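Budget for the second hand

7/4/21

I said I would write up the spending plan once we had prices, and now we have most of them. The arm is paid for and so is the first hand. What is left is the boring stuff, and the boring stuff has turned out dearer than I guessed in September.

Skellberg want 571 pounds for a set of replacement finger parts. Prinder do a set for 400, but delivery is 6 weeks and they won't hold stock for small buyers. I have gone with Prinder and ordered early. If a finger goes before they arrive, we stop and wait.

Laundry is the job I am costing everything against. It needs reach, a decent grip and a lot of patience, and doors are harder on the fingers than cloth is.

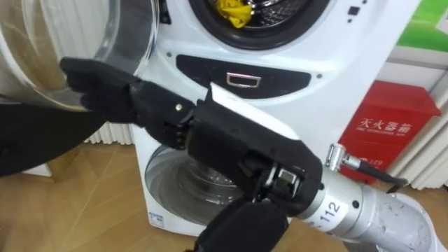
The other big line is cables. I had put down one spare per arm and I am changing that to three. They are cheap next to everything else, and waiting on one costs more than the cable does. Connectors go on the same order.

I looked at a service contract from Ogunleye as well. It covers the joints but not the hands, so I can't see the point for us this year. I may ask again when the arms are older.

Still to price: a proper bench, a second set of tools, and the van to Horidville and back. The van is a guess at the moment - I have left a gap in the sheet and will fill it in when I get a quote.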